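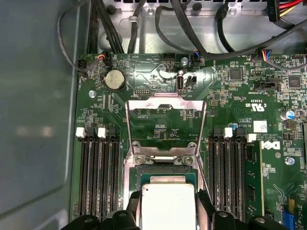 30th September

I've finally done it -- I've gone back to keeping a paper diary, and I love it! I had one as a teenager, gave up when I got my first proper phone, and then last January my aunt Styliani Vasilakis sent me a lovely fat notebook with cream pages and a ribbon. It sat in a drawer for months. Then one wet evening I picked it up, wrote half a page about a soup I'd made, and that was me hooked.

The best bit is how small the entries can be. Some nights it's a line on the weather at Hendia (we were there for a week in the summer, and I got most of a chapter out of the harbour cats alone). Other nights I run on for 2 pages and my hand aches. I've tried a few pens and keep coming back to a cheap blue one with a chewed cap -- it just glides!

I'm also reading old family letters again, which has been such a joy. My gran wrote from Derkell every fortnight and never once left out the price of eggs. I used to skip those lines as a child and now they're the ones I look for, so I've started putting the price of eggs in mine as well.

The notebook has 300 pages and I'm well past the middle, so I'll need another before long. If you know of one that lies properly flat when it's open, please tell me in the comments. Green cover if possible!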